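Collecting Robot Demonstrations Inside an Old Desktop PC

How I set up, record and sort examples for a policy that has to work around cables
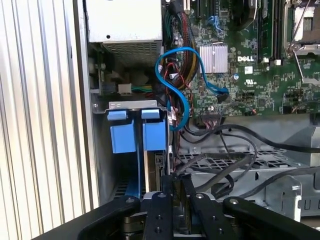

Phelan

09/09/2018

I get asked a lot why I don't just start with blocks. I did start with blocks! Everybody starts with blocks, and you should too, for a weekend. But a block sits there on a clean table and waits for you, and then you move on to something real and your nice little network has no idea what to do with a cable. So this write-up is about the step after blocks, which for me is the inside of a desktop tower with a Dell board in it. It's cramped, it's shiny in places, it's full of things that flop around, and you can usually get one for very little money from an office clearing out its storage room.

I'm assuming you already have an arm you can drive by hand (I use a leader arm, a gamepad works but is slower) and some way of saving the wrist view together with the joint positions. If you don't have that running yet, do that first and come back.

Getting the case ready

Take the side panel off and lay the tower down so the board faces up. Unplug it from the wall — yes, even if you think it's dead — and give the power supply plenty of time to sit before anything metal goes near it. I leave mine overnight. Never open the power supply itself, there's nothing in there you need.

Next, clamp the case to the bench. I skipped this for my first two evenings and the whole tower crept across the table a tiny bit every time the fingers bumped a wall. You won't notice while you're driving, but you'll sure notice when you play the recordings back. Two bar clamps on the outside frame did it for me, with a strip of rubber under each one.

Run your fingers along the inside edges before you start resetting things by hand. Stamped metal cuts! Wear thin gloves if you're going to be in there a lot.

Picking the task

Choose one thing. Mine was "grab the blue SATA cable by its slack part and move it away from the drive cage." It's a good first target because the cable is bright blue and easy to pick out against the green board. The trouble is that the drive latches are blue as well, and an early version of my model was very fond of reaching for those. I kept them in. If you take out everything confusing, you end up with a model that only works in a case with nothing confusing in it.

Write your task down in a single sentence and tape it to the bench. I mean it. After an hour of driving you start getting creative, tugging a red wire here and nudging a connector there, and now your data is three tasks mixed together under one name.

Driving the arm

Come in from above, slowly, and stop for a moment before you close the fingers. That little stop helps a lot when you're cutting episodes up later. Keep your speed about the same from one run to the next. I was fast in the morning and slow after lunch and I could see it in the robot, which would hurry halfway down and then dawdle.

Watch the wrist view while you drive, and don't look at the real case. This feels awful at first. But the policy only gets what the wrist camera gets, and if you're peeking over the top of the arm to find the cable, you're using information it will never have. My own gripper fills a good part of the bottom of the picture, so I had to learn to tilt a little earlier than felt natural to keep the target in sight.

If you miss, don't stop the recording. Back off, line up again, finish the job. Those recoveries are worth gold. I throw out a run only when something outside the task went wrong, like the clamps slipping or me sneezing on the leader arm (twice).

Resetting between runs

This is the boring part and it takes longer than the driving. Move the cable to a new shape every time: a wide loop, a tight S, pushed up toward the power supply, lying flat over the heatsink. Left to yourself you'll make the same three shapes over and over, so I drew a bunch on index cards and shuffle the deck. Every so often I move the other cables too, and I turn the desk lamp to a different spot. The metal drive cage throws glare in some positions and I want plenty of that in the set.

How many do you need?

I recorded 342 runs in July and kept most of them. The first 40 I treat as practice and leave out of training completely, they're just me learning to drive. By some 80 good ones the arm was reaching for the right area most of the time, but the grasp itself was hopeless until I had a lot more. Your numbers will be different, so train early on whatever you have and look at where it fails. Mine failed whenever the cable crossed over another dark one, so I spent a whole evening recording only that.

Naming and sorting

I use a folder per session, called after the case it was shot in. My two towers are Lalthorpe and Rerkberg (don't ask, it makes them easier to tell apart than "case A"). Inside each folder there's a plain text file with the task sentence, the lamp position, and anything odd that happened. Mark each run as clean, recovered or failed the same day you record it. I left a batch for a week once and had to watch every single one again.

Keep one case out of training if you can. All my training runs come from Lalthorpe and I test on Rerkberg, and the gap between them is still pretty big. Next I'm going to try mixing a few Rerkberg runs in and getting hold of a third tower for testing, and I'll add the results to this page once I have them.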